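Table tennis evenings at Laltmont

The club room at Laltmont is open again for the winter, and we are glad to see so many players coming back. We play in two groups. The first group is for beginners and for people who have not held a bat since school. The second is for those who play in the Vunwood league. Florian Pfister has made the new list of matches and it hangs near the door. Our first away match is in November, against Skokdale.

The fee for the season stays at 50 pounds. Children under 12 pay nothing. Please wear shoes with light soles, the dark ones leave marks on the floor. 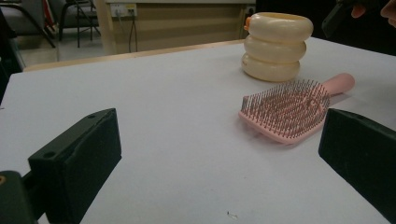
Can I come once to try before I pay?
You may come two times for free, and we lend you a bat. Please write to Florian first, so that he can find you a partner of your level.

3 comments | 5 shares
Laltmont Newsletter, October 5, 2021 | Contact | Back to top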